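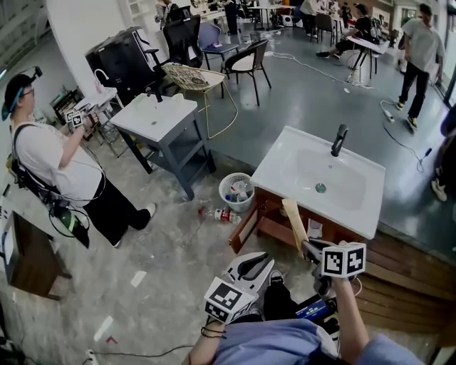 Figure 3. Two operators at work with hand-held grippers at neighboring sinks. Each gripper carries printed marker blocks.

4.2 Do the written rules hold on the floor?

Most guidelines for hand-held gripper recording read well and are hard to apply. We compared 7 of them against daily work at the Punton site. The Skindero checklist asks for a "clear working area" and never says how clear. In Figure 3 a plastic bottle lies on the concrete near a wastebasket, a thin cable runs across the floor, and a cabinet door stands open under the nearer sink. An auditor could pass or fail that on the same wording, and in our trial two auditors did exactly that.

The rule on spacing is no better. Eshun (2020) sets a minimum distance between operators but gives no evidence for the figure, and Rengifo's reply defends it mainly by appeal to custom. We found 26 sessions that broke the rule and 15 that kept it, with no difference in tracking loss that we would be willing to defend. The sample is small and the sites were not chosen at random.

Marker visibility is the one item we would keep as written. It can be checked before a session starts, and both auditors scored it the same way each time. The Banel draft moves it to an appendix, a choice its authors do not explain.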